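September 16, 2025
Posted by the keeper of this diary

I woke up before the alarm again this morning and lay there thinking about buns, which I suppose tells you what sort of week it has been. The heat finally broke over the weekend, and the first cool morning always makes me want something soft and steamed, the kind of breakfast you pull apart with your fingers while it's still too hot to hold. So I put on my thick socks and went down to see what the flour situation was.

The flour situation was fine. The yeast situation was less fine. I had one packet left at the back of the drawer, behind the birthday candles, and it was old enough that I gave it a good long soak in warm water with a spoonful of sugar and went off to fold towels while it made up its mind. It foamed in the end (bless it), and I mixed up the dough in the big yellow bowl that came from the Salazar closing sale, the one with the chip I keep meaning to sand down.

I used the recipe from the Brirano booklet, more or less. It wants 357 grams of flour and 134 of milk, and I have never understood who sat down and settled on those numbers, but the one time I rounded them off I got a bun like a doorstop, so now I do as I'm told. I did put in extra water, a tablespoon at a time, until the dough stopped looking so dry and cross. Then I kneaded it at the counter with the radio on and the window open for the first time since spring. A lovely half hour! My wrists are complaining about it tonight, but they complain about everything.

The dough rose slowly in the cool kitchen and I let it. I wrote two letters and started a third, and cleared out the basket by the door, where I found the Orker catalog I had been blaming the mail for losing. By the time I remembered the dough it had puffed right up under its cloth. I cut it into 8 pieces, which is always more than I need, rolled them round, and put half in the freezer on a tray for some gray evening later on when I can't be bothered to cook.

I've gone over to the electric pot for steaming this year, and I'm fonder of it than I expected to be. It sits on its white square pad in the middle of the table, with the steel basket on top, and I can keep an eye on things from a chair. The old way meant standing over the stove with my glasses fogged up. And I do love those rows of little round holes in the bottom of the basket, so neat and even.

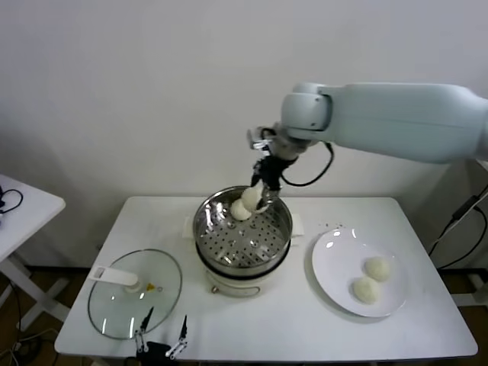
Getting them out

There were two on the plate, snuggled up against each other, and two more still down in the steamer, and the glass lid lying off to the left on the table. I have a soft spot for this part of the job. You want to lift a bun off the holes gently, from the side, or it leaves some of its bottom behind, and then you have a bald patch to explain to whoever gets it. I always put the lid down well away from the plate too. One good drip off a lid will pucker the top of a bun, and I have ruined enough of them that way over the years.

I noticed the crumbs on the table as well, little dark ones up past the plate, and went and found the cloth. White tables are very handsome and they tell on you all day long. I wanted a white one for years, and I would choose it again, but my mother's brown oilcloth could have hidden a whole loaf.

I had mine with butter and a spoonful of the plum jam, and then with the last of the scallions and some soy sauce, because I couldn't decide if it was breakfast or lunch. It was almost noon by then, so I called it both.

Later in the afternoon I walked down to the Tromon store for more yeast and came home with yeast, a bag of red beans and a new dishcloth. If the beans cook up nicely I may try a sweet filling. I'd like to have it down properly by November, when the house fills up again and everyone is hungry at different hours.

The rain has just started. I ought to go and shut that window.

Comments

plumandpine: I do mine on squares of parchment and they come away clean every time. Worth a try before November!

Oldkettle: Your yellow bowl must be twin to mine. Mine has two chips.

saturdaybread: Do you steam them straight from the freezer or let them thaw first? Mine go flat when I thaw them.

Contact | Copyright 2025, all rights reserved | Back to top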